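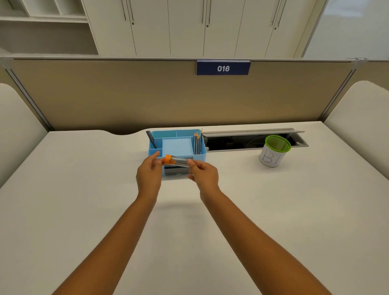 Clear tube, orange cap, at the desk.

PROREX HEATED GRIPS – TWO WINTERS IN

Bought these from Bayram before the first cold snap, fitted to the commuter. Same bars I've always had, nothing fancy. Gilberto Flores did the wiring with me, took a Friday evening and a fair bit of swearing. Loom is long enough for a big tourer so on a small naked you end up stuffing the spare behind the headlight.

Throttle side was tight. Really tight. Had to file the ridges off the plastic sleeve, and the instructions say nothing on that. They do say use the glue supplied. Don't, it lets go in the heat. I redid mine with a Prullier epoxy and it's been solid since.

Heat – very good. Up to 8 minutes to get properly warm on a freezing morning, then level 2 is plenty with ordinary leather gloves. Full whack is too much for me. Left grip runs a touch cooler than the right, same as every set I've tried.
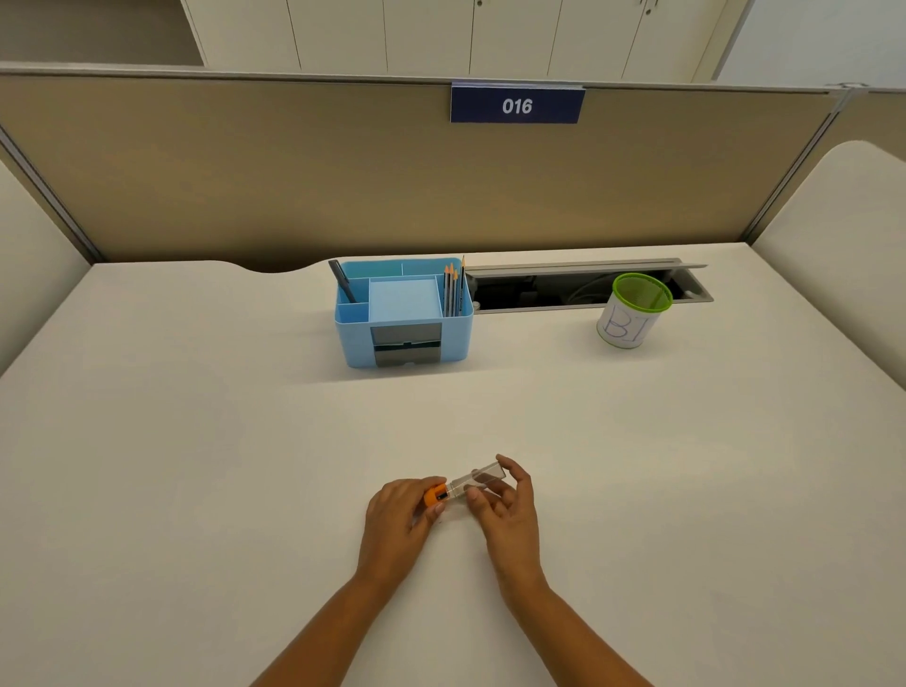 Orange end in the left hand, clear end in the right.

Switch is the weak bit. Tiny button, hard to find in thick gloves, and the light is to bright at night so mine's got tape over it. Auto cut-off has saved the battery once that I know of. Perihan Karabulut has the Hunidow set on her twin and the controller is miles better, but the rubber had worn smooth by December and she's gone through a second pair.

No colour choice, black only. Rubber's still grippy after 1000 km of mostly rain this season, no splits at the flange.

Would buy again, but I'd relocate teh switch first.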